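Winter vaccination clinics in Sukstead: your questions answered

The Sukstead clinics open again in November, and we can't wait to see you! Last winter we gave 1312 flu jabs across the town and the villages, which was our best season yet, and this year there is more space, more chairs and a much shorter walk from the bus stop. These are the questions that come up most at the front desk and on the phone. If yours is missing, do ring us – we like being asked.

Who is running the clinics?

The Sukstead Community Health Partnership, together with the two surgeries in town and the pharmacy on Atanasov Street. Comfort Abugri is the lead nurse and has been with the clinics from the very first one. Kerstin Lindemann looks after bookings, so hers is probably the voice you'll hear when you phone.

Where do I go?

The main clinic is in the Zullinton Hall, in the big room on the ground floor. Come in by the side door next to the bike racks. The front steps are steep and the ramp is at the side, so everybody uses the same way in. There's a smaller clinic at the Trikden library for people on the north side of town, and it offers exactly the same vaccines.

When are you open?

Zullinton Hall is open every weekday morning, with a late session on Friday until 8 pm for people who can't get away from work. Trikden library is afternoons only. The late session fills up fast, so if that's the one you need, book early.

Do I have to book?

It's a great help if you do, but you can walk in as well. We keep 12 places back at every session for people without a booking. Once those have gone we'll offer you a time on another day before you leave, and you won't have to ring up to arrange it.

Who can have a free flu jab?

Anyone on the list your surgery uses: mainly older people, pregnant women, carers and people with certain long-term illnesses. If you have had a letter or a text, you're on it. If you haven't and you think you should be, please ring your surgery first. They can see your notes and we can't.

Can I have the flu and Covid vaccines together?

If you're due both, usually yes, one in each arm or both in the same arm with a little gap between them. Lots of people like getting it done in one visit. If you'd sooner have them on separate days, tell the nurse and we'll sort out a second time for you.

I had Covid not long ago. Should I still come?

Wait until you feel well again, then come. If you're not sure whether you're well enough, speak to your surgery or pharmacist before the day. Please stay at home if you have a temperature – your place can be moved as often as you need.

I had a flu jab last year. Isn't that enough?

Flu changes, and the protection fades over the months, so a new vaccine is made for each winter. It's a yearly thing, I'm afraid, but a quick one!

Will it make me ill?

The injected flu vaccine can't give you flu. A sore arm is common, and some people feel tired or achy for a day or two. The nurse will give you a leaflet with the usual side effects and the numbers to ring if something worries you. Serious reactions are rare and our staff are trained to deal with them.

I have allergies. What should I do?

Tell us when you book and tell the nurse again on the day, even if you've told us in other years. If you have ever had a serious reaction to a vaccine, a medicine or a food, talk to your surgery before booking so that the right vaccine can be chosen for you.

I really hate needles. Can you help?

Yes, and you're in very good company. Ask Kerstin for a quiet appointment. These are at the start of the morning, they're twice as long as the normal ones, and you can lie down if you like. Bring a friend, bring headphones, bring a cuddly toy. Etelka Sárközi, one of our nurses, takes most of the quiet appointments and is wonderfully patient. You can change your mind at any point, even with your sleeve rolled up.

What should I bring?

Your booking number if you've got one, and a list of any medicines you take. You don't need proof of address. A short-sleeved top makes life easier all round, and a warm layer over it is a good idea as the hall door opens and shuts all morning.

Can I eat and drink beforehand?

Please do! Have your normal breakfast or lunch. People who tend to go wobbly often find it helps to have eaten something, and there's water and tea in the waiting area too.

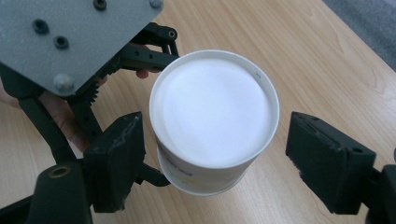 A paper cup, seen from above.

How long will I be there?

Allow half an hour. The jab itself takes seconds, and most of the visit is checking your details and answering your questions. For some vaccines you may be asked to sit for a while afterwards, so please don't book your taxi too tightly.

Can you come to me?

If you can't leave home, yes. Home visits are arranged through your surgery and we do them throughout the season. Last year we made 180 of them, and this year we have a second car, so the wait should be shorter. Loïc Vasseur plans the routes and will ring you the day before with a morning or afternoon slot.

Do you vaccinate children?

Not at these clinics. School-age children are offered theirs at school, and younger ones go to their own surgery. You're very welcome to bring children along with you, though. There's a corner with books and crayons at both places.

I don't speak much English. Can I bring someone?

Of course. We can also book a telephone interpreter, free of charge, if you tell us two days ahead. The leaflets come in several languages and in large print. Valbona Živković at the Trikden library can go through the booking form with you in person on any afternoon.

Is there parking?

There's a small car park behind Zullinton Hall, with the bays nearest the door kept for blue badge holders. The market car park is 400 metres away and flat all the way. The number 12 bus stops right outside the hall, and the library has its own stop across the road.

Should I wear a mask?

It's up to you. There are masks on the table by the door, and if you'd feel happier with the nurse wearing one, just say so. We keep the windows open a little and the chairs well spaced.

What if I need to cancel?

Ring or text us as soon as you know, even on the morning itself. Somebody on the waiting list will be delighted. We don't charge for missed appointments, and you can book again straight away.

Can I help out?

Oh, please! We're looking for people to greet visitors at the side door and show them to a seat, mostly on weekday mornings. Two hours at a time is fine, and you'll have a short training session with Comfort before you start. Ask for a form at either clinic or leave your name with Kerstin when you book.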